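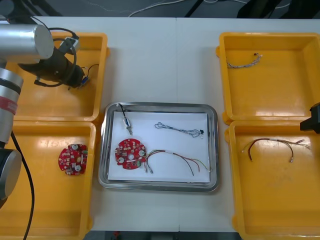 Why do people sort small parts into bins before they build something?
Sorting keeps parts that look alike from getting mixed up, so the right part is easy to find when it is time to use it.

Think about a big box of building bricks. If every brick is in one heap, you have to dig for the piece you want. If the bricks are in separate boxes, you can go straight to the right one. People who put together radios, toys and lamps have the same problem, only their pieces can be much smaller.

What goes in the bins?
Many electronic things have a circuit board inside. A circuit board is a flat piece of stiff material with metal paths on it. Electricity travels along the paths to get from one part to the next. Lots of boards are green, but they come in other colors too, and a red one works the same way. Boards can be square, long and thin, or round. The shape depends on what they have to fit into.

Another kind of part is a connector. A connector is a little plug or socket that joins one thing to another. Some have wires coming out of them. The plastic on a connector may be blue, white or black, and the color can help a worker tell one kind from another.

Why are the bins shallow?
A low bin is easy to see into and easy to reach into. In a deep bucket the small parts end up at the bottom under the bigger ones. A raised rim around the edge stops things from rolling off onto the floor. Yellow is a good color for a bin because dark wires and red boards show up well against it.

What is the metal tray for?
Stainless steel is steel that does not rust easily. It is smooth and simple to wipe clean. On a sorting table, a tray in the middle can hold parts that have not been sorted yet, or it can be the place where one full set is put together. Each workshop decides this for itself.

How do you know where a part belongs?
You need a rule. In the Podum workshop, Siriporn Thaweesak teaches new workers to sort by kind first and by size second. All the boards go together, then the big boards are split from the small ones. Her storeroom has 293 kinds of parts, and every kind has its own label - even the screws.

Sometimes a part does not fit any group. Put it to one side and ask. Guessing can mean that somebody uses the wrong piece later.

Try it yourself
You will need 5 shallow boxes and a mixed pile of things such as buttons, paper clips, bottle caps and dead pens. Ask an adult before you use anything from a toolbox, and keep small things away from babies and pets.

Choose a rule and sort the whole pile. Then tip everything back together and sort it again with a different rule - by color, perhaps, or by what each thing is made of. Some things will land in a new box the second time.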